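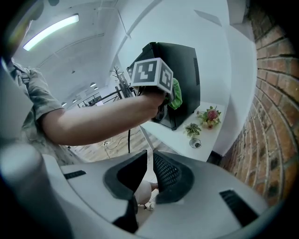 Le dessus des meubles : notes pour l'intervention de Mavis Zamora

Accueil Programme Intervenants Infos pratiques Contact

Rechercher sur le site OK

Version de travail, relue en août. Durée prévue : quarante minutes, questions comprises. Début à 14 h.

1. Entrée en matière

Dire bonjour, remercier Floltent pour la salle, vérifier que le fond entend.

Annoncer le sujet tout de suite : les surfaces planes dans une salle partagée. Tables, meubles bas, rebords. Je m'occupe de l'entretien et de l'aménagement des locaux de Trono depuis longtemps, et la plupart des demandes que je reçois concernent un dessus de meuble. Il est encombré, ou taché, ou bien on a posé quelque chose dessus et personne n'ose l'enlever.

Je ne parlerai pas des sols ni des vitres. Cletus Nakamura le fait demain matin.

Donner le chiffre de l'an dernier : 129 demandes enregistrées pour l'ensemble des locaux. Laisser le temps de noter.

2. Le coin près des briques

Présenter le coin. Du mobilier blanc, un mur de briques apparentes d'un côté, un mur blanc derrière, des fleurs et une petite plante en pot sur la table. Au plafond, un long tube fluorescent et, plus loin, des petits spots ronds.

Insister sur le blanc. Tout se voit dessus. Les traces de doigts, les ronds de tasse, le pollen. En contrepartie, on sait quand il faut passer, ce qui n'est pas le cas avec un plateau gris moucheté.

La brique, maintenant. Un mur de briques apparentes perd un peu de matière, surtout au niveau des joints. La poussière est fine, rouge ou beige selon l'endroit, et elle tombe sur ce qu'il y a en dessous. Trois remèdes que nous avons essayés :

Écarter le meuble du mur d'une largeur de main. Marche bien, mais les gens le repoussent.

Brosser le mur à sec deux fois par an, brosse souple, de haut en bas, aspirateur dessous. C'est ce que nous faisons aujourd'hui.

Appliquer un fixateur incolore. Nous l'avons fait sur un essai, avec le produit Zuradano. Résultat correct, teinte un peu plus foncée. À réserver aux murs qui poudrent vraiment. Pour la surface traitée, compter 800 euros, main-d'œuvre comprise. Préciser que c'était notre devis et qu'un autre mur donnera un autre prix.

(Si quelqu'un demande pour les briques peintes : répondre après, c'est un autre sujet.)

3. Vider avant d'essuyer

Partie à ne pas bâcler, c'est là qu'on gagne du temps.

L'erreur la plus courante consiste à nettoyer autour des objets. On obtient un plateau propre avec des îlots sales. Il faut tout enlever, même le vase, même ce qui est lourd, ou au moins le déplacer d'un côté puis de l'autre.

Ordre de travail :

Retirer d'abord ce qui est petit et qui traîne. Papiers, emballages, chiffons oubliés. Un bac à portée de main, on y met tout, on trie ensuite.

Déplacer les plantes et les fleurs. Toujours par le pot ou le vase, jamais par les feuilles.

Dépoussiérer à sec.

Essuyer avec un chiffon à peine humide, puis sécher. Sur un plateau blanc, l'eau qui sèche seule laisse un voile.

Remettre en place ce qui doit rester, et seulement cela.
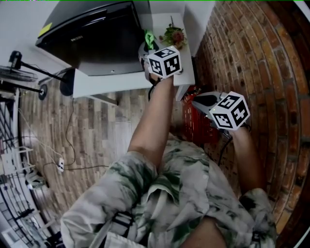 Sur le dernier point il y a toujours une discussion. Qui décide de ce qui reste ? Chez nous, la règle tient en une ligne affichée à l'intérieur d'un placard : un objet sans nom et sans usage dans la salle part au bac. Le bac est gardé un mois. Après, on donne ou on jette.

Pour les écrans de télévision posés sur un meuble bas, prévoir un paragraphe à part. L'arrière prend la poussière autant que l'avant, et on l'oublie parce qu'il est tourné vers le mur. Éteindre, attendre que ce soit froid, microfibre sèche, pas de produit pulvérisé directement. Le plastique noir brillant se raye vite — ne pas frotter une poussière de brique, la soulever avec un pinceau large. J'insiste, nous avons rayé un dos d'appareil de cette façon et la marque y est toujours.

Ne pas pousser l'appareil pour essuyer dessous. À deux, on le soulève ; seul, on passe une lingette enroulée sur une règle.

4. Fleurs et plantes

Je suis pour. Certains collègues les retirent de toutes les salles à cause des traces d'eau. Je préfère garder un petit arrangement et une plante, avec une soucoupe sous chacun.

Revenir à la table du coin : des feuilles vertes, du jaunâtre, et au centre une grosse fleur d'un rose tirant sur le rouge, dans le genre des protées. Ce type de fleur tient longtemps et se sèche bien. Sur les petites plantes à feuillage panaché, passer un coton humide sur les feuilles quand on fait le reste.

Où les poser : loin du passe-câble. La table en a un, rond, en métal, dans le plateau, devant la plante. Si l'on arrose trop, l'eau file par là, et en dessous il peut y avoir une multiprise. Nous avons depuis interdit l'arrosage sur place. On emporte le pot à l'évier, on laisse égoutter, on le rapporte.

Le passe-câble lui-même se nettoie à l'aspirateur avec l'embout fin. Il s'y accumule des miettes, des agrafes, de la mine de crayon.

5. Organisation et coût

Montrer le tableau si l'on a le temps, sinon le lire.

Nos salles partagées sont au nombre de 16. Un passage court chaque soir, un passage complet toutes les deux semaines. Le passage complet comprend le vidage des surfaces, l'arrière des écrans et les pieds des tables. Les pieds fins et blancs demandent un coup de chiffon de bas en haut, les chaussures les marquent.

Budget annuel de consommables : plus de 2000 euros pour l'ensemble. Les microfibres en représentent la plus grosse part. Nous avons essayé le modèle Iwasaki pendant un trimestre, je n'ai pas vu assez d'écart pour changer de fournisseur. Le dire simplement et passer.

Lavage des microfibres : sans adoucissant. Le répéter.

6. Questions probables

Le vinaigre blanc sur les plateaux blancs. Dilué, oui, sauf si le chant est abîmé.

Les traces de feutre. Alcool ménager sur un coton, essai dans un angle d'abord.

L'éclairage. Un tube allumé au plafond fait ressortir les voiles d'eau sur le blanc. Se baisser et regarder le plateau en biais avant de quitter la salle.

Les objets oubliés qui ont de la valeur. Ils ne vont pas au bac, ils vont à l'accueil avec un mot.

Rendre le micro à 14 h 40. Les fiches sont sur la table près de la porte, en prendre une par service.

Sur le même sujet

Sols et vitres : le plan de Cletus Nakamura
Brosser un mur de briques sans tout salir
Choisir une soucoupe pour chaque pot
Ranger les câbles sous une table de réunion
Fiche : laver les microfibres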